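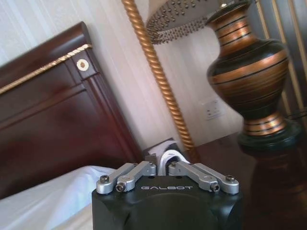 Setting Up a Shared Label Template for Small-Batch Jam and Pickle Jars

A label template separates the parts of a label that never change from the parts that change with every batch. Once the template exists, a new batch needs only a few edits and a print run. The steps below use Flelovow, a page layout program, and a plain spreadsheet. Any layout program that can merge data from a file will work, although the menu names will differ.

Before you start

You will need:

A ruler marked in millimeters
One empty jar of each size you fill
One sheet of blank labels from the pack you intend to use
Your recipe sheets, with ingredients listed by weight
A spreadsheet program that can save CSV files

Check the labeling rules for your state before you settle the wording. Requirements for home kitchens and for licensed kitchens differ, and some states specify a sentence that must appear word for word, sometimes at a minimum type size. Copy that sentence directly from the official page. Do not retype it from memory or from another producer's jar.

Step 1. Measure the jar

Measure the flat part of the jar wall from the bottom of the shoulder to the top of the base curve. Paper labels wrinkle on any surface that curves in two directions, so the label must stay inside this band. Subtract 8 mm from the height to leave a margin above and below.

Wrap a strip of paper once around the jar and mark where it overlaps. This is the circumference. For a wraparound label, leave a gap between the two ends so the contents can be seen. For a front label only, use no more than half the circumference.

Write both numbers on the recipe sheet. Jars sold under the same nominal size can vary between suppliers, and the Clirurine jars used for this tutorial have a shorter wall than the Sezer jars of the same volume. If you buy from both, build the template to fit the shorter one.

Step 2. Set up the page

Open a new document in Flelovow and set the page to the size of one label, with all margins at zero. Do not set up the full sheet yet. The program fills the sheet at the printing stage, and a single-label page is much easier to correct.

Turn on guides and place them 3 mm in from each edge. Nothing except background color should cross these guides. Sheet-fed printers drift slightly from sheet to sheet, and text placed close to the edge will be trimmed on some labels.

Step 3. Add the fixed text

Create a layer named FIXED. On it, place:

Business name
Business address, or registration number where your state allows it
Required statement, if any
Storage instruction, such as "Refrigerate after opening"

Lock the layer when the text is in position. All later work happens on a second layer, and a locked layer cannot be moved by accident.

Step 4. Add the variable fields

Create a second layer named BATCH. Insert a merge field for each of the following:

product_name
ingredients
allergens
net_weight
batch_code
best_by

Use lowercase names with underscores. Spaces in field names cause the merge to fail in older versions of the program, and the error message does not identify the field.

Make the ingredients box large enough for your longest list. Paste the full text of that recipe into the box as a test. If it overflows, reduce the width of the artwork before you reduce the type size.

Step 5. Build the spreadsheet

The first row holds the field names exactly as typed in Step 4. Each row after that is one batch. Format the batch_code column as text before you enter anything. Otherwise the spreadsheet will strip leading zeros, and code 0040 will print as 40.

List ingredients in descending order by weight as they went into the pot. Sugar is often first in jam, ahead of the fruit. Where an ingredient has its own ingredients, such as a prepared mustard in a relish, give them in parentheses after its name.

Save the file as CSV with UTF-8 encoding. Other encodings will replace accented letters and fraction signs with question marks.

Step 6. Merge and proof

Choose File, then Merge, then select the CSV. Step through every record on screen. Look for overflow marks at the corner of each text box and for empty fields.

Print one sheet on plain paper at 100 percent scale, with "Fit to page" turned off. Hold it against the blank label sheet in front of a window. If the outlines are offset in one direction, correct the sheet offset in the print dialog and leave the template alone.

Have a second person compare the proof with the recipe sheets. Gráinne Ó Néill, who checked the labels for this tutorial, reads the allergen line first and then works backward from the bottom of the label.

Step 7. Print and apply

Load no more than 20 sheets at a time. Let inkjet labels dry flat before handling them. Jars must be at room temperature and wiped free of syrup or brine. Press the label down at the center and smooth toward both ends.

Troubleshooting

Label lifts at one end: the jar wall was damp or greasy, or the label reaches the shoulder curve.

Ink smears: the printer is set to plain paper. Change the media type to labels or heavy matte.

All records show the same product: the preview was exported in place of the merge. Repeat Step 6.

Text by Kedir Nigatu. Last revised Sun 24 January.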